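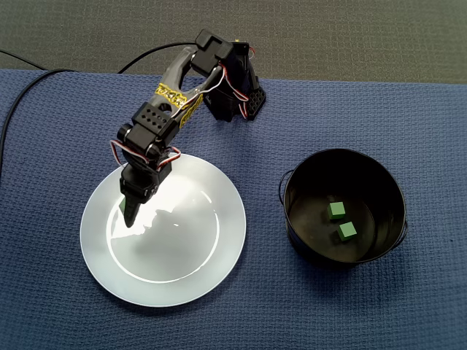 Sirkka Keskinen wrote to us in September to say that her plates used to clatter every time somebody leaned on the table, and that since she put the Lindqvist pad under the cloth she can set it for breakfast before the rest of the house is awake. We were so pleased with that letter that we read it out loud in the shop, twice!

## Lindqvist Table Pad, No. 505

A table pad is one of those old household things that many people grew up with and then forgot about. Your grandmother may well have had one (mine did, a thick cream-colored thing that lived folded in the hall closet and smelled of cedar), and when it was on the table everything sounded softer. The Lindqvist is our version of it. It goes on first, your tablecloth goes over the top, and once the cloth is smoothed down you won't see the pad at all.

It has a brushed cotton face on both sides with a dense wool and cotton filling in between. We tried a rubber-backed one for a while and gave it up - it left a faint tacky mark on waxed tabletops, and we had to write some rather embarrassing letters about it. The cotton grips well enough by itself, and a heavier cloth on top helps it stay put.

### Size and cutting

The pad comes off the roll 67 inches wide, and we cut it to whatever length you like. Measure the top of your table and leave off any overhang, because the pad should stop at the edge or just short of it. If you have a round or oval table, trace it onto newspaper and mail us the pattern, with your name on it please. Aatos Pitkänen does all the cutting in our Ernutitz workroom and he is very patient with wobbly pencil lines.

If you'd like to trim it at home, ordinary sewing shears are fine. Cut from the underside along a chalk line, then run a wide zigzag stitch around the edge. It won't fall apart without the stitching, but it will shed a little fluff on the floor for the first few weeks.

### Heat

The pad takes the worry out of warm dinner plates and coffee cups. For a casserole straight out of the oven, please still use a trivet! We have seen what happens to varnish under a hot Dutch oven, and I wouldn't want that on my conscience or on your table.

### Washing

- Shake it outdoors or go over it with a hand brush.
- Dab spills with cool water and a little dish soap.
- Wash the whole pad only when you must, on a cold, gentle cycle, and dry it flat.
- Store it rolled. Folds take ages to drop out.

### Goes well with

The Dresetti tablecloths are woven a bit heavier than most and lie beautifully over the pad. If you use placemats on a bare table, ask us about offcuts, which we sell by the bag at the Brosemstead shop whenever there's enough in the bin.

Cut pads can't be returned, so do ask for a swatch before you order. Swatches are free, and we tuck in a care card with each one.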